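Section 4: Setting up the label printer and printing stock labels

Before you start

Complete Section 3 first. The Plallora label printer needs at least one storage location in the system before it will print anything other than a test label. If you have not created a location, the Print menu stays gray.

You will need:
The printer and its power supply
The USB cable from the accessory bag
One roll of labels (a starter roll is packed in the box)
A computer with the Plallora desktop program installed
Your site code, which is on the welcome letter

Caution: Use only the power supply that came with the printer. The older Farham supply has the same plug but a different voltage and will damage the print head.

4.1 Placing the printer

1. Choose a flat, level surface close to the place where goods are unpacked. The cable supplied is short, so the computer has to be near too.
2. Leave a hand's width clear behind the printer. The lid swings back as well as up.
3. Peel off the orange shipping tape from both sides of the lid.
4. Open the lid and take out the foam block. Keep the foam. You will need it if the printer has to be sent in for service.

Do not put the printer in direct sun or next to a heater. The labels are thermal and darken with heat, including the ones still on the roll.

4.2 Loading the labels

1. Press the latch on each side and lift the lid until it clicks.
2. Spread the roll holders apart and drop the roll in. The labels should feed from the top of the roll with the printed side up.
3. Let the holders close on the roll. They center it by themselves.
4. Pull the end of the strip through the slot at the front until it sticks out a little way.
5. Check that the strip passes under both plastic guides. Slide the guides in until they just touch the edges. If they pinch, the labels will skew.
6. Close the lid and press down on both corners.
7. Press Feed once. The printer moves forward to the start of the next label and stops.

If the printer runs on and does not stop, the sensor has not found the gap between labels. Hold Feed until the light blinks, then let go. The printer feeds a few labels and measures them. Tear these off and throw them away.

A full roll holds 300 labels in the standard size. The small size comes 2000 to a roll and needs the narrow core adapter, sold separately.

4.3 Connecting to the computer

1. Plug the power supply into the printer first, then into the wall.
2. Switch on. The light turns amber and then green.
3. Connect the USB cable to the computer. Windows may show a message about a new device. Close it.
4. In the Plallora program, open Settings, then Devices, then Add printer.
5. Pick your printer from the list and click Use this one.
6. Type your site code when asked. Letters can be upper or lower case.
7. Click Print test label.

The test label shows the site code, a barcode and a line of numbers. Scan the barcode with your handheld scanner. If the site code comes up on the screen, the printer is ready. If it prints but will not scan, turn the Darkness setting up one step and try again.

Note: The program remembers the printer by the USB port it is plugged into. If you move the cable to another port you will have to repeat steps 4 to 6.

4.4 Deciding what gets a label

The system works with labels at three levels. Location labels go on shelves, racks and floor positions. Container labels go on bins, totes and boxes that move between locations. Item labels go on the goods themselves.

Most sites need the first two and can skip the third, at least to begin with. Item labels are worth printing for goods that are sold one at a time or that have no maker's barcode. For screws, fittings and anything else kept by the handful, label the container and enter the quantity in the record.

Each container label carries a number that is used once and never again. When a container is thrown out, retire its number in the program. Do not peel the label off and put it on another container – the history of the old one will follow it. 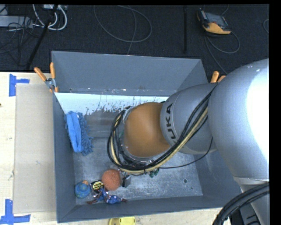
Container names are optional. The number is enough for scanning, but people at the shelf find it easier to ask for "short bolts" than for a number. A name can be up to one line long, and anything after that is left off the printed label without a warning. Keep names to words the whole team uses. If two containers hold the same goods, give them the same name and let the numbers tell them apart.

4.5 Printing container labels

1. Open Stock, then Containers.
2. Click New. Choose a size from the list, or choose Other and leave the measurements empty.
3. Type a name if you want one.
4. Choose a home location. This is where the container goes when it is not in use.
5. Click Save and print.
6. Wait for the label to stop moving before you tear it. Tear upward against the metal edge.

To print a batch, click New batch in place of New and type how many you want. All the containers in a batch share one name and one home location until you edit them.

If a batch stops partway, do not start it again from the beginning. Open Print queue and click Resume. Starting again creates a second set of numbers, and the first set stays in the system with nothing attached to it.

4.6 Applying the labels

1. Wipe the spot with a dry cloth. If there is oil or old glue, use a little rubbing alcohol and let it dry.
2. Put the label on a flat face, away from handles and ribs.
3. Press from the middle outward.
4. Scan it once before the container goes into use.

Use the same position on every container of the same type. For containers kept on shelves, the short end facing the aisle is usually best. For containers kept on the floor or on a bench, place the label near the top rim so that it can be scanned from a standing position.

Labels do not hold well on textured plastic. Kaijage card sleeves fit most bins with a folded rim and let you swap the label later. For cold rooms, order the Numutano freezer roll. The standard adhesive lets go at low temperatures.

Caution: Do not cover labels with clear tape. The tape reflects the scanner light and yellows the thermal paper.

4.7 Checking the first batch

After you have labeled the first few containers, do a short check before you go on to the rest.

1. Take the handheld scanner and choose Check mode.
2. Scan a location label, then each container at that location.
3. Press Done. The scanner lists any container that is missing or that belongs somewhere else.
4. Fix the list on the spot, either by moving the container or by changing its home location.

If one container keeps appearing under the wrong location, look for a second label on its other side. Reused bins often have one.

4.8 Common problems

Light stays amber: The lid is not fully closed. Press both corners.

Light blinks red: Out of labels, or the strip has come out of the guides. Reload as in 4.2.

Blank labels: The roll is in upside down. Scratch the strip with a fingernail. The side that shows a dark mark should face up.

White line along the label: There is dirt on the print head. Switch off, let the printer cool for 3 minutes, and wipe the head with one of the cleaning pens.

Label prints across the gap: Label size in Settings does not match the roll. Change the size, then hold Feed until the light blinks.

"Site code not known": Check for a zero typed as the letter O. If the code is correct and still refused, contact support. Codes for new sites are switched on by hand – Nawal Belhaj's team does this during office hours.

4.9 Changes in this section

Revised 20/05/2023 by Ermelinda Correia. Added the Resume instruction in 4.5. Removed the steps for the parallel cable, which is no longer supplied. The part number for the narrow core adapter has moved to the list at the back.

Next: Section 5, Receiving goods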